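Publications > Household Storage Study > Section 4

4.2 Condition of reused containers

Containers were laid on a white surface at the Jistemham site and checked for wear.

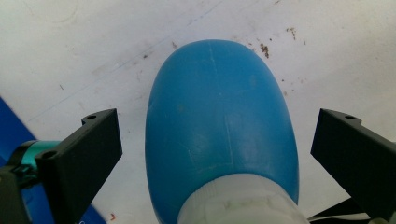 Wear was recorded before any cleaning. Of 152 containers, 148 were judged fit for further use. Scuffs were common – the blue bottle has a thin whitish scratch near the top of its rounded end, and its white neck section is smudged – but marks of this kind were classed as slight.

The condition of the room was noted separately,
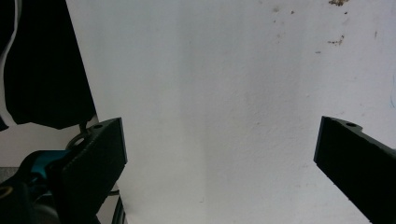
as storage areas with marked walls were graded on a scale agreed with T. Warraich. Plain white sheet was graded on the same scale.

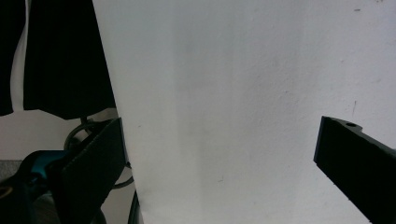 Figure 2. White sheet, unprinted, with small dark marks.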